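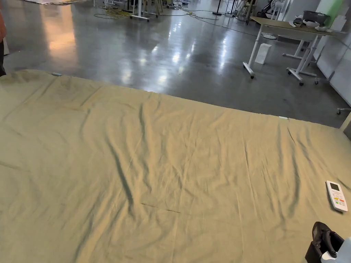
Week 6: Cloth, creases and why we iron

Textiles for Everyday Use, second half. Notes for Friday group, P. Saarela. Bring last week's fibre sheet, we start from there.

Recap, fast
Fibre - yarn - cloth - finish. Creasing can be changed at every one of those stages. Last week was mostly fibre. Today cloth and finish, plus a bit on storing.

What a crease is
Cloth bends, fibres on the outside of the bend get stretched, the ones on the inside get squashed. Let go and they try to spring back. Wool good at this. Cotton poor. Linen worse, you all know this from trousers.
In cotton and linen the long chains are held to each other by weak bonds (hydrogen bonds, see sheet 4). Bend the cloth and leave it, some bonds break and re-form in the new position. So the crease is "set". Water and warmth make this easier in both directions:
- damp cloth left in a heap = bad creases
- damp cloth pressed flat with heat = creases out
Same process both times. This comes up in the test every year and people still write that the iron "melts" the cotton. It does not. Polyester and nylon are different, they soften with heat, hence the low setting.

Weave
Plain weave: most crossings, threads can't shift much, creases show.
Twill: fewer crossings, threads slide a little, recovers better. Drill, denim, gaberdine.
Satin: long floats, drapes nicely, snags.
Knits: loops, so the bend is shared out. Why a T-shirt survives a suitcase and a shirt doesn't.
Thick yarn vs fine yarn - wider bend so less strain, usually. Usha asked about muslin: see reading. (Sorry, Usa, spelling.)

Colour and creases
Plain dyed cloth in a mid shade shows folds by shadow only. Busy prints hide them. Very dark cloth hides shadows but goes shiny if you press it on the right side, so turn it over or use a pressing cloth. Worth knowing for the curtain project.

Finishes
Easy-care resin: links the chains so they can't slip. Cloth springs back flat. Price you pay is strength, cotton can lose a fair bit, and collars and cuffs go first. Older finishes gave off formaldehyde, newer ones much less.
Softener: coats the fibres, they slide past each other, fewer sharp folds. Bad for towels (stops them drinking up water).
Starch: the opposite idea. Stiff film. Looks very crisp until you sit down.

Crease recovery test
Small strip, fold, put weight on, take weight off, wait, measure the angle it opens to. 0 = stayed shut, 180 = fully flat. Do it both ways, warp and weft, and add the two together. Out of 360 then, not 180!! Half the group got this wrong in February.
Our own result on the Fernel cotton sample, warp plus weft: 172. Poor, as expected for untreated plain weave. Daranee and Jirayu's table, please redo the weft strips, your weight was left on over the break.

Storing cloth
Roll if you can, on a tube, right side out for velvet. If you must fold, refold along different lines now and then or the fibres weaken at the fold. Old tablecloths always go at the fold first. Acid-free tissue inside the bend for anything you care about. No plastic bags long term, they trap damp.
Seams: press each one as you sew it, not all at the end. Press = lift and lower. Iron = slide. Sliding streches bias edges so don't.

For next time
Read chapter 17, skip the part on wool shrinking, that's after the break.
Bring two offcuts, one woven and one knitted, hand-sized or bigger. Label them.
Prasert has the spare pressing cloths. Return them pls.
Write up the recovery test, one side of paper, table plus a short paragraph on why warp and weft differ. In my tray by Friday.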